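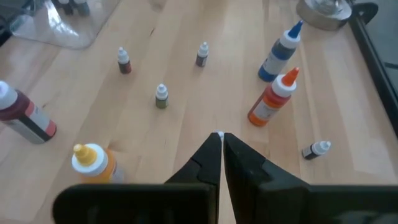 Small things are harder than heavy ones, according to Hadiza Isah, and visitors to the Clirix open day in Odoi should forget the videos of robots that carry boxes.

By Staff Writer | July

I came to the workshop at 10 in the morning, when the coffee was still being put out and the first group was already standing at the table. I had expected a fence and a yellow line on the floor. Instead I found a wooden table, two black fingers at the end of an arm, and paint bottles, the kind that many people keep at home for hobby painting. A few were standing and others were lying on their side.

The demonstration is called Skurkley, after a street in the town. The task sounds modest. The robot must pick up paint bottles and put them in order, without a person telling it where each one is. The little droppers have pointed white caps, and the larger squeeze bottles have nozzles in blue, orange or yellow. For a child this is a job of two minutes. For the arm each bottle is a separate question, because a bottle on its side must be held in a different way than a bottle that stands.

A man next to me asked why they did not simply make all the bottles the same. The engineer at the controls answered that a factory can do this, but a paint shop cannot. The customer of Clirix is Vanetti, a family company that fills color sets for model builders and returns many mixed boxes to stock by hand. In the busy season it receives nearly 900 boxes in a month.

The part I liked most was how slowly it went. The fingers came down, almost closed, waited, and opened again. A dropper bottle fell over and rolled a little, and the whole group made the same sound. The engineer did not touch it. He let the arm look again from the side, and on the second try the bottle went up and stayed up. Some people clapped, which I think surprised him.

Later we were allowed to place the bottles ourselves. Everybody tried to make it difficult. One girl put two of them so close that the fingers could not enter between them, and the arm stopped and asked for help with a short tone. She was very proud.

I asked about the price. The complete system is not for sale yet, but a set of replacement fingertips will cost 199 dollars. They wear out quickly on ribbed caps.

When I left in the afternoon, the next group was already moving the bottles around.

Related
Vanetti opens its filling room to school groups
A short walk through the workshops of Odoi
Learning to paint small models after 50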